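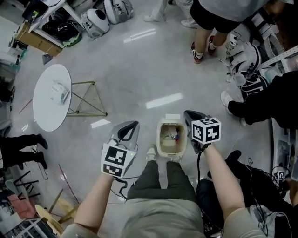
Round side tables with the angled rod base, worth it or not?

zodimby_kate
Looking at the white one from Skosta, thin gold-colored rods coming down to a triangle at the bottom. It would go on a glossy pale floor in our front room. The listing says "stable on any surface" and I have my doubts. Anybody lived with one?

Raffaele G
I had one for 2 years. Stable is generous. It stands fine until a person leans on the part of the top that hangs out past the rods, then it goes. Mine dumped a full coffee on a Friday morning and I gave it to my sister.

a_quartey
Disagree. We have two of them and neither has gone over, with five people in and out of the room all day. You put light stuff on it: a phone, mail, something still in its package. It isn't a bench.

Raffaele G
If it can only hold mail, why is it a table?

a_quartey
Because it's a side table. Nobody told you to sit on it.

sotiris771
The tipping doesn't bother me so much as the feet. Those rods stick out past the top, and in a room where people stand around, everybody kicks them. Also look underneath before you buy. Mine came with no pads and it slid on a shiny floor every time I vacuumed. Felt made it worse, rubber was OK.

zodimby_kate
How does the gold hold up?

sotiris771
Scratched by January. I don't believe anyone who says theirs didn't.

a_quartey
Mine didn't.

Ataberk
What are you keeping on it, Kate? If it's small loose junk, I'd skip the table and get a little open plastic bin. We have a beige one that just sits on the floor. Things get tossed in and you can move the lot with one hand.

zodimby_kate
A bin on the floor is how I lose things. It's also how I trip.

Raffaele G
You'll trip on the table too, see above.

zodimby_kate
Fair. Asamoah has the same shape with a heavier base for a bit more money, but the reviews all sound like one guy wrote them. I'll go lean on the one in the Tullow store and see what it does.

sotiris771
Take your shoes off first and kick it.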